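Home Articles Certification Study Aids Contact

Canex Associate Certification

The Canex Associate is an entry-level exam for network administrators, run by Zasier. It has two parts, a written test and a practical lab. The question pool holds 1,276 items.
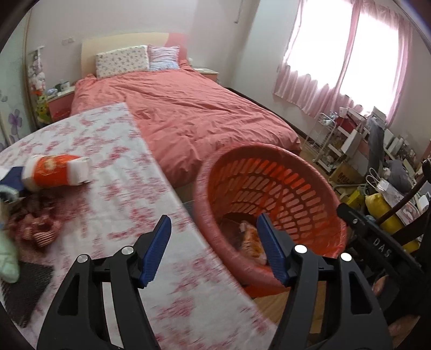

According to a remark by Fallahi, the lab part is too short for the routing tasks, and candidates should practice these tasks with a clock.

The usual preparation is the Reser study guide - 639 pages in the present edition. It covers both parts.
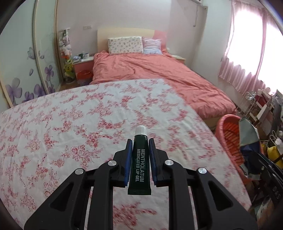

The guide also has a chapter on file permissions, which was added in July.

Shares 1,434 Comments 7
Last updated: Thursday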